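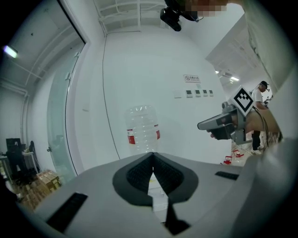

Two-gripper station, bottle task, main room.

Progress report to the Lornine fund, second period
Prepared by Karim Farouk, Younis household chores project

You asked last time for a plain answer on whether a machine can tidy a room yet. After this period my answer is still no, and I would be wary of anyone who tells you otherwise on the strength of a two-minute clip. We have spent the money as agreed and we have learned a fair amount. Very little of what we learned is flattering to the machines.

What we did
People carried out the chores by hand with grippers while we recorded how they moved. Those recordings then went to train the arm, which was tested on the same chores without a person guiding it. We kept to 4 chores: standing a bottle upright, picking small things off the floor into a tub, folding a hand towel, and clearing a counter. Mostafa El Fassi ran the sessions and scored every test. I scored none of them, at my own request, having written the proposal.

Results on the bottle
The arm was given 200 tries at picking up a plastic bottle and setting it on its base. It managed 64. The proposal had hoped for half. Mostafa wants it noted that the later tries went better than the early ones, and they did, but by then the lighting had been fixed and the bottle was being put down in nearly the same spot each time. In a kitchen the bottle will be wherever somebody left it.

Most of the misses were dull ones. The fingers closed a little too high, the bottle tipped, and the arm carried on as though it were holding something. It does not notice an empty hand. Until it does, I see no point in talking about speed.

Results on floor pickup
Worse, with 39 successes out of the same number of tries. Hard, single objects gave the least trouble. Thin plastic bags and anything lying against a wall gave the most. A person with two grippers can pick up a bag after a bit of practice, clumsily, and that gap between the person and the arm using the same sort of fingers is to my mind the most useful finding of the period. The fingers are good enough for now. What drives them isn't. 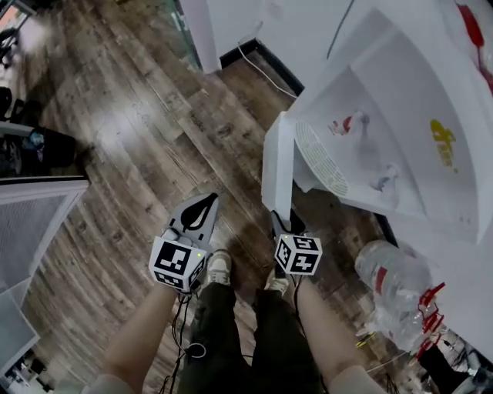 Towel and counter
Neither chore is ready to report. The towel tests were stopped when we found two scorers would have disagreed on what counts as folded. Mostafa has written a new rule and we will start again from zero. Counter clearing has been recorded but not tested.

Outside claims
You forwarded the Plikero brochure, which says their unit "handles everyday cleanup." I asked them how many tries were behind that line and whether the room was changed between tries. They sent the brochure again. Kesell were more open and have agreed to let us run our bottle test on their arm in September.

Spending
On budget. The repair line is nearly used up, mainly on finger pads. I would like to move money into it from travel, and need your approval in writing.

Next period
Repeat the bottle test with the bottle placed at random. Restart the towel. Hold off on adding chores, including the dishwasher, which I know your board is keen on.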